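Search this site
Type and hit enter

Filed under: Web testing, How I do it

Finding the error page your users see and you don't

I look after the booking side of Pinirico, a mid-sized web app with a fairly ordinary setup: a front end, an API, a database and a pile of background jobs. Last November we got a message through the contact form saying the "My trips" link was broken. I clicked it. Fine. I clicked it in another browser. Also fine! So I did what I always tell other people not to do, and closed the ticket.

Two more messages came in before lunch, so I reopened it and did the job properly. These are the steps I followed, more or less in the order I wish I'd done them.

Step 1. Start with the logs, not the browser

Your own browser is full of cookies, cached files and admin rights, and it will lie to you cheerfully. Go to the web server's access log and pull out every 404 for the past day. We had 2,524 of them, which gave me a bit of a fright until I'd sorted them. Most were bots poking around for login pages we've never had.

Take out anything that never sent a session cookie. That left me with 771 requests, all from people who were logged in and had every right to be there.

Step 2. Group by path, then look at the shape

Strip the IDs out of the addresses so that /trips/1 and /trips/2 count as the same thing, then sort by how often each turns up. Mine fell into two groups straight away. One was an old image folder (harmless, I added a redirect). The other was the trips page, but with a capital T.
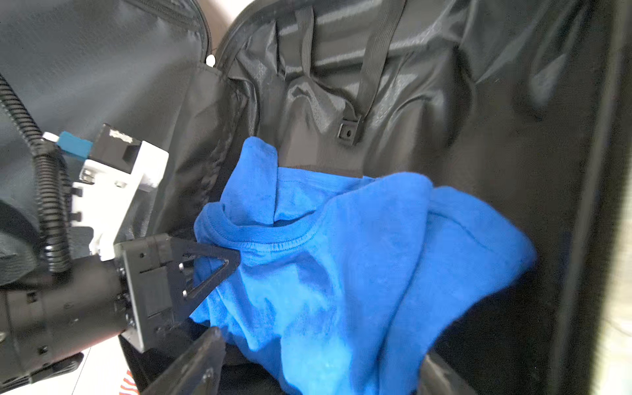
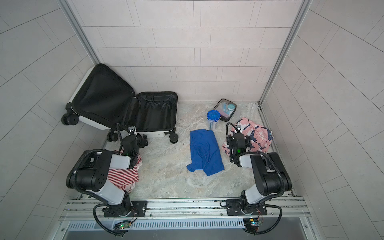
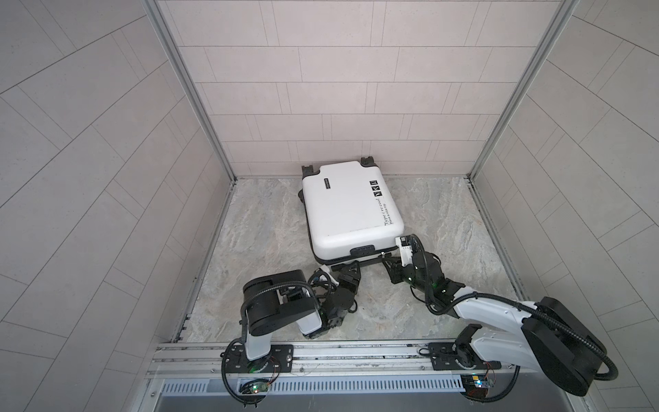 Issue 88

A capital T was interesting, as our routes are all lower case and the link in the menu is too. So where were people getting it from?

Step 3. Check the referrer

If your log format doesn't record the referring page, change it today – you'll thank yourself later. Ours does, and almost every bad request came from the password reset confirmation page. I'd never have found that by clicking around, as I hadn't reset my password in years.

The template for that page lives in a separate repo we call Clirham, and somebody (fine, it was me) had tidied up the headings and changed the link along with them.

Step 4. Reproduce it as a brand new user

Open a private window, make a fresh account, and follow the whole path: sign up, log out, reset the password, click the link. Write down each address as you go. I got the error page on my first try, and I'll admit I said "ha!" out loud.

Do this on staging if you can. Our staging box, Lindholm, runs behind a proxy that turns every path into lower case, so the bug simply didn't exist there. If your staging behaves differently from live, put that difference in the readme in big letters.

Step 5. Write the test before the fix

I added a test that loads the reset page, collects every internal link on it and requests each one. It failed, which was lovely to see. Then I changed one letter and it went green. The test takes a few seconds and now runs over all of our email templates and confirmation pages as well.

Step 6. Catch the old links

People bookmark things, and our confirmation emails had gone out with the same address. I put in a permanent redirect from the capitalised path and I'm planning to leave it there. Redirects are cheap.

Step 7. Set an alert you'll really read

We'd had an alert for missing pages, but it counted the bots too, so it went off constantly and I'd muted it. The new one only counts logged-in requests with a referrer on our own site. It's been quiet since, apart from one false alarm when I renamed a folder and forgot.

3 comments

trerngate_dev
Same thing bit us with a trailing slash. Worth adding both to the link test.

mossyfork
How do you filter by session cookie? Our access log doesn't show cookies at all.

Reply from the author
You'll need to add it to the log format. Only record whether it's there or not, don't save the value – you don't want live session tokens sitting in a text file!

kettle_on
Closing the ticket after clicking it in two browsers, I feel seen. Going to check our proxy now.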